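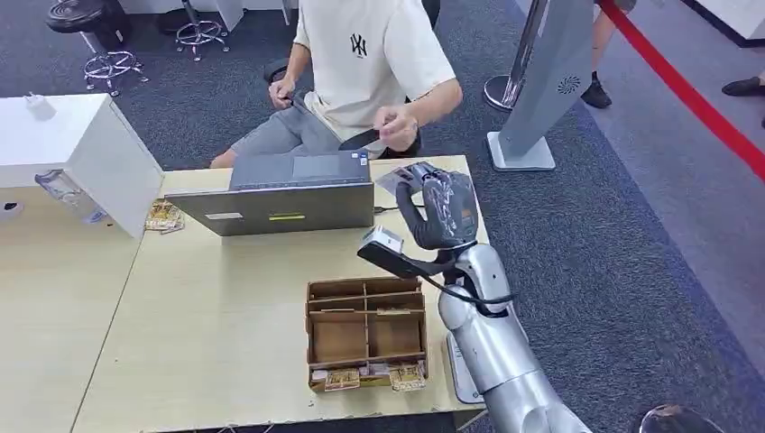

Which desks are covered by the clearing rule? All desks in the Wirkstead room, including the wood-grain table with the compartment box.

Minutes, facilities meeting, Friday

1. Compartment box. Stays on the table. Small packets and cards go in the narrow slots, 2 per slot at most.

2. Cables. Laptop leads to be routed off the table edge - Ustar to quote for 60 clips.

3. Carpet. Lilleck will clean in December. Chairs out by 3 p.m.

4. Labels. Order of 168 approved. Old stickers on laptop lids may remain.

Next meeting: Ocampo room.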